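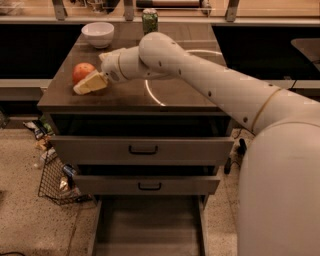
FOR IMMEDIATE RELEASE

Lemlow Opens Applications for Shared Kitchen in Windale

WINDALE, August 4, 2019 — Lemlow, which rents licensed kitchen space to small food businesses, is now taking applications for its second location, at the former Chaimongkol bakery building in Windale. The kitchen passed its final health inspection in June and will open to its first members next month.

The site has 3 separate cooking areas, a walk-in cooler, dry storage and a loading door on the alley side. There is room for 40 member businesses, with shifts available day and night. Members can book by the hour or reserve the same shift each week.

Lemlow bought the building after the bakery closed and kept the original deck oven, which has been repaired and fitted with new controls. The front counter has been rebuilt as a pickup window for customer orders — members may use it at no extra charge.

Applicants must hold a current food handler card and liability insurance. Those who do not yet have a business license may still apply, but cannot book time until the license is issued. Lemlow staff will answer each application within two weeks.

Booking and billing will run through Wotelum, the scheduling system already used at the first Lemlow kitchen. Existing members will keep their current accounts and may book at either location.

A one-time fee of $60 covers orientation and a key card. Hourly rates depend on the shift and are listed on the application form.

Forms are available at the Lemlow office, 724 Mill Street, Windale, or by mail on request. Tours of the kitchen can be arranged at the office during business hours.

###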